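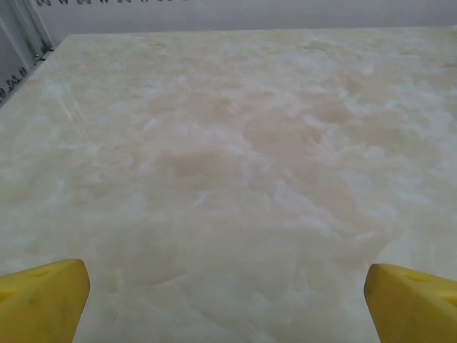 Undness

A written catalog of marble-patterned tabletops in Prestthorpe
Data card and README, second release

What's in it

Undness is a table of tables. Each row records one look at one tabletop whose surface has a marble pattern, whether or not any marble was involved. The release has 146 rows covering 123 tabletops. Some tables got more than one look, mostly the ones near a window, where the color you write down at breakfast is not the color you would swear to at four in the afternoon.

The rows are text. If you came for high-resolution texture scans, you want a different project, and I hope it has more funding than mine.

Files

undness_tops.csv has the rows.
undness_words.txt has the word list used to fill them in, with the arguments left in.

Both are UTF-8. The separator is a semicolon, on account of how many commas people need to describe beige.

Fields

top_id: one per tabletop, stays the same across looks. Numbers were handed out in the order I got to them and mean nothing else.

base: the main color, from the word list. Cream, ivory, white, gray, peach, green, black. "Off-white" was allowed in the first release and has been retired. Everything was off-white.

vein: lighter, darker, both or none. Lighter means the veins are paler than what they run through, as on a beige top with white wisps. A top with no veins at all can still be in here if it has clouding.

cloud: 0 to 3. Zero is a clean background with lines on it, three is weather.

patch: free text for any area that stands apart from the rest, such as a pinkish or tan blotch. Leave blank if nothing stands apart. Please don't write "nice."

gloss: matte, satin or glossy. Judged by whether light leaves a streak you can point to. One streak is enough to leave matte.

edge: what happens at the rim, if you could see it. Pattern continues, plain strip, lighter rim, metal band, or not seen.

light: window, overhead, mixed, or evening.

That makes 8, and I have turned down requests for more. Somebody always wants the legs.

How the rows were made

I stood or sat at a table and filled in a row. Later on, friends and a few coworkers at Prarkance, where I do catalog copy for secondhand furniture, did the same. The tables are in kitchens, waiting rooms, a library, two branches of a lunch place, and the break room at Yagi, which kindly let us in on a Wednesday and then asked why.

The rule was to write the row while looking at the table. Rows written later from memory came back with twice the drama: veins got bolder, peach turned to salmon, and one perfectly mild kitchen top acquired a "river." Those rows were thrown out and redone.

We didn't move anything that belonged to anyone. If a table had a lunch on it, the describer worked with whatever surface was left showing and put "part" at the start of the patch field.

Real or printed

There is no field for material. I know. The first release had one, and it was the least reliable column in the file. Without turning a table over or scratching it, most of us could not tell stone from a printed sheet from a coated panel, and the owners were often wrong too, in the optimistic direction. Two rows for the same dining table said "solid marble" and "contact paper." I have my opinion, but I eat there sometimes.

So please don't train, sort or settle a family dispute on the assumption that these are stone. The file is about what the pattern looks like from a chair.

Known problems

Pale tops are overrepresented. Cream and ivory together make up most of the file, partly because Prestthorpe had a long cream period and partly because I live there.

The line between peach and beige depends on who was writing. In the word list you can follow this argument for a while. It ends with both words being kept.

Distance matters. On a big top, the pattern close to you tends to blur into one pale haze while the far half keeps its detail, or the reverse under a strong lamp. Describers were told to pick the area they could see best, and some picked the whole table out of a sense of fairness. Cloud scores of 1 and 2 are the ones to be careful with.

Gloss is not cleanliness. A glossy top can be sticky and a matte one spotless. We had a wipe column for an afternoon and people got hurt feelings.

Top 31 and top 88 may be the same table. It was moved and sold in between. Both owners describe a tan spot near one corner, and neither will let me bring the other one over to check.

Good uses

Practicing color and pattern words. Testing whether two people mean the same thing by "wispy." Writing furniture listings that say more than "marble style, great condition." A teacher used the first release for a sorting exercise and reports that the children agreed faster than the adults did.

Poor uses

Buying a table. Pricing a table. Matching a replacement leaf, unless you enjoy seams.

Changes since the first release

Material column dropped.
Off-white merged into cream, ivory or white after a second look in person.
Edge column added in March, so early rows say "not seen" even where the describer was leaning on it.
"Marbly" removed from the word list.

Adding a row

Send the fields in order, semicolons between them, with the time of day if the light was odd. Describe one table per message. If you disagree with an existing row, go and sit at the table again first, then write to me, and I'll add your look beside the old one. Nothing gets overwritten.

Maintained by Sevim Işık, Prestthorpe. Free to use and copy with credit. Replies are slow in the weeks when Prarkance has dining sets in.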